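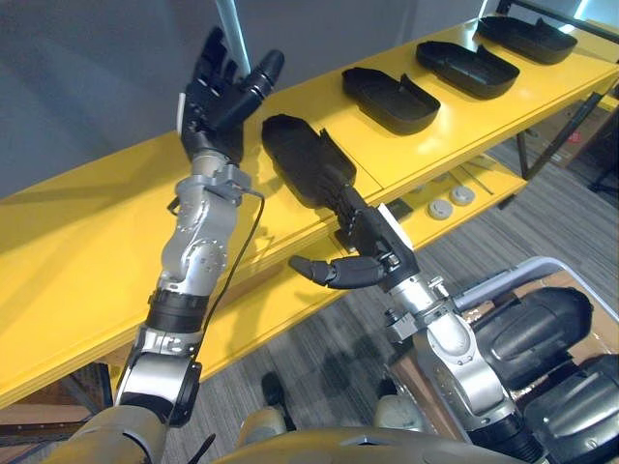
4.2 Comparison of hands on the tray task

Figure 3. The two-armed platform at the yellow table, with a tray held in the right hand and the left hand open.

The second set of trials used the shallow black trays supplied by Nondent. They are long, rounded at the ends and have a low lip, which makes them awkward for a parallel gripper. In the first set (Section 4.1) all parts were blocks with flat sides, and the choice of end effector made little difference. We wanted a part for which it would matter.

Two end effectors were compared. The first was the Magsi multi-fingered hand, shown in Figure 3 on both arms. The second was the Zandholm parallel gripper, fitted with the soft pads that come with it. Both were driven by the same arm controller, and the approach path to each tray was left unchanged between them. Only the wrist offset and the closing command were altered. The cable from the hand was clamped below the wrist and left with enough slack for a full turn of the forearm, as an earlier routing had pulled tight when the arm was raised.

Trays were laid flat in a row along the table. A trial began with the arm in its rest pose. The hand moved to one end of the tray, closed on it, lifted it clear of the surface and held it. A trial was counted as a success if the tray was still held when the hold time ran out and had not touched the table again. Trays that turned in the grip but stayed clear were counted as successes and marked separately. We ran 878 trials in all, split evenly between the two end effectors. The hand was recalibrated after every 60 trials, and the gripper pads were wiped at the same interval.

The hand did better on this part than the gripper, mostly at the moment of lifting. With the gripper, the pads met the lip at a slight angle and the tray tended to tip down at its far end. Once it had tipped, a firmer grip did not bring it level again, and in the worst cases it pushed the tray out of the pads. With the hand, the thumb came in under the tray while the fingers closed over the end, and this gave support below the part as well as pressure from the sides. Turning in the grip was seen with both, though less often with the hand.

The hand was slower. Closing took longer because the thumb had to be in place before the fingers moved, and we did not try to overlap these steps. It was also more sensitive to errors in the height of the approach. If the wrist was set too low, the fingertips touched the table before reaching the tray and the controller stopped the arm. The gripper put up with the same error without stopping. This was the main cause of failed trials with the hand, and it could probably be reduced with a softer contact limit in the last part of the approach.

Reflections gave some trouble to the camera. Both the tray and the table top are glossy, and under the overhead lights the bright patches on the tray were sometimes taken for its edge. The Grulton depth filter removed most of these, but it also rounded off the ends of the tray, so the estimated grasp point moved inwards. We corrected for this with a fixed shift, measured once by Leobardo Beltrán and used for both end effectors.

Only the right arm was used for lifting. Two-handed lifts and passing a tray from one hand to the other are treated in Section 4.3.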